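The Long Way Back to Fighting Weight
April 11, 2023

The gym sits above a tire shop, and if you go up the back stairs in the afternoon you smell rubber first and then liniment, and somewhere near the top you start to hear the bags. Mafalda Mota has climbed those stairs nearly every working day since she was a skinny teenager with a borrowed pair of gloves. She is 30 now, a lightweight again after a long and unhappy spell in the division above, and when I got to the door she was already on the rope and gave me a nod without missing a turn.

I had come to talk about her rematch with Irina Paucar, the woman who beat her on points in February of last year, but it took us most of an hour to get around to it. Mafalda likes to talk about other people's fights. She wanted to know if I had seen the flyweight on the last Koveck card, the southpaw with the funny hop before the left hand, and she put the rope down to show me the hop. Then she showed me what she would do about it (step outside the foot, right hand down the pipe, be gone), and then she did it several more times, because I think she enjoyed it.

"She's a student," said Henrique Caldeira, from a folding chair by the ring. "A bad student until she was 26. Very good one now."

Henrique has trained her from the start. He is a small, tidy man with a towel always over the same shoulder, and he has a way of watching sparring with his chin tucked, as if the punches might come his way. He boxed a little himself, six professional fights, and will tell you about the ones he lost in far more detail than the ones he won. He never pushed her to move up in weight. He didn't stop her either, and that still bothers him.

The story of the move is a common one in this sport. Mafalda had been unbeaten at lightweight, making the limit by drying out in the last days like everyone else in the building, and it was getting harder. A promoter at Forkard offered her good money to come in heavier and headline a small hall show. She took it, won that one, and won the next. She felt wonderful. She ate breakfast! Then came Paucar, who was naturally the bigger woman and knew how to use it, and who spent ten rounds leaning on Mafalda's neck in the corners and hitting her in the ribs on the way out.

"I kept thinking I'd hurt her," Mafalda told me. "I'd land clean and look at her face, and she would just look back at me. Very polite. Then she would walk me to the ropes again."

Two of the judges had it close. Mafalda didn't, and she has watched the tape often enough to have an opinion on every round of it. She believes she won the second, the third and the eighth, and she'll argue a little for the last. The sixth she won't discuss. That was the round where she was caught by a short hook she had been warned about all camp, and although she stayed on her feet she remembers very little until the stool.

She took the spring off after that. She went to her sister's place on the coast, helped out in the shop there, and ran on the beach without a watch. There was some talk of retirement, mostly from people who weren't her. What brought her back was a phone call from Henrique, who didn't mention boxing at all but told her at some length about a leak in the gym roof. She drove home the following morning and helped him fix it.

The next part was dull, by her own account, and I found it the most interesting part of the whole afternoon. They decided to go back to lightweight and to do it slowly. She would never again be more than a few pounds over between camps. The sauna suit went into the trash. A nutritionist at the Bromus clinic, across town, took her through what she had been eating, meal by meal, and Mafalda says it was a worse beating than the one Paucar gave her.
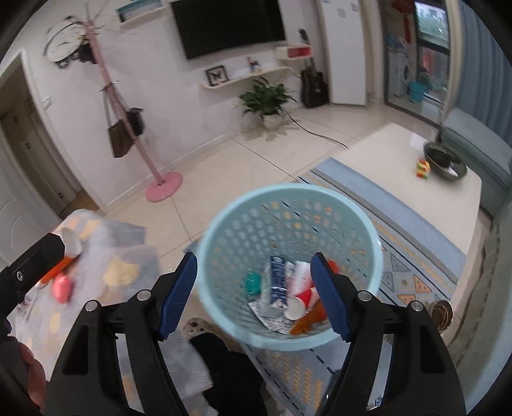

She had always thought of herself as disciplined, you see, and during camp she was. It was the weeks after a fight that did the damage, when she would put on weight quickly and then have to take it all off again, arriving at the scales with nothing left in her legs. Now she eats much the same in every month of the year. She gets rice, she gets eggs, she gets a glass of wine on her birthday. She told me this with real cheer, as if describing a vacation.

The comeback bout was a quiet thing, eight rounds on an undercard in a half-full arena, and she won all of them. What pleased Henrique was the last minute, when she was still up on her toes and turning her opponent. He had not seen that from her in years. He sat back down on his chair to show me how he had sat down that night, very slowly, with the towel in his lap.

So to Paucar. The bigger woman has agreed to come down and meet her at a catchweight, and the two camps spent weeks haggling over the number. There was a rehydration clause, then there wasn't, then there was again. Mafalda left all of it to her manager. She has her own view of who the weight will favor, and she was kind enough to share it and then kind enough to ask me to leave it out.

She did say that she plans to stay off the ropes. She said it laughing, and Henrique didn't laugh — he got up, rang the bell by hand and pointed her to the heavy bag. She did her rounds with her back to me, circling left, always left, out toward the middle of the floor. Between rounds she asked if I'd parked in front of the tire shop, and when I said I had, she told me I had better go down and move the car before they closed the gate.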